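Kitchen table recordings pass the halfway mark

The manipulation group at Clultier has spent most of the winter on one table. The job is to record enough examples of simple kitchen tasks that the learning system can pick them up from demonstration, without anyone writing out the motions by hand. As of July 18, 2025, there are 800 usable recordings in the Cosside set, which is a little over half of what the plan calls for.

Each recording is one short task. An operator guides the arm through it from start to finish while the overhead camera and the joint positions are logged together. The task is written down first in a plain sentence, such as "put the strawberry on the plate" or "move the orange slice from the bowl to the colander". The sentence is saved with the recording, and the system learns from the pair.

The current layout is known as Chuensuk, after the first person to set it up. It uses toy food, some dishes and a small oven, and it was picked so that the same objects could serve in a lot of different instructions.

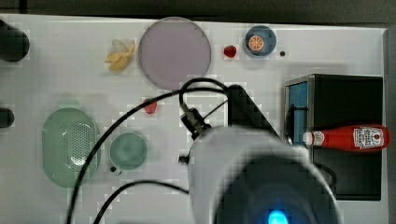
The arm over the Chuensuk layout, with the ketchup bottle lying on top of the black appliance at right.

Ilham Ngui, who runs the recording sessions, said the two strawberries cause more trouble than anything else on the table. If the sentence just says "the strawberry", the system has no way to tell which one the operator meant. Since March, operators have had to say where it is: the one beside the blue bowl, or the one below the plate. Older recordings with the short wording are being relabelled. There were 207 of them, and 24 are still waiting to be done.

The ketchup bottle was a late addition. It gives the system something larger to grasp, and it can start at a different height from the rest of the objects. Early attempts at lifting it were too fast and were left out of the set. Operators now slow down for the last part of the reach, and the written guide has been changed to match.

Objects are moved between batches. If the plate were always in the same place, the system could learn the place and ignore the plate. The guide asks for a new arrangement every seven recordings, with at least three items shifted and one turned. An overhead still is saved for each arrangement so that a batch can be laid out again later if a recording turns out to be faulty.
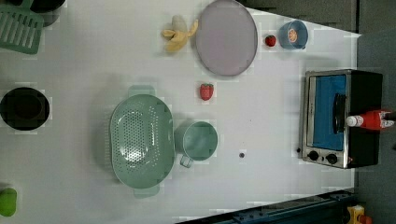 Overhead view of the table. The colander and the measuring cup are below and to the left of the plate.

Failed attempts are kept too, in a separate folder. A dropped item or a missed grasp is marked with the time it happened and a one-line note. They are not used for training at present, but the Brikbridge team has asked for them to help test a checker that flags bad recordings before a person has to watch them.

The next tasks on the list involve the oven door. It takes a pulling motion along a curve, and operators will need a practice session before any of it counts toward the total. The guide for the door tasks is in draft on the shared drive. Comments should go to Ilham before the first session is booked.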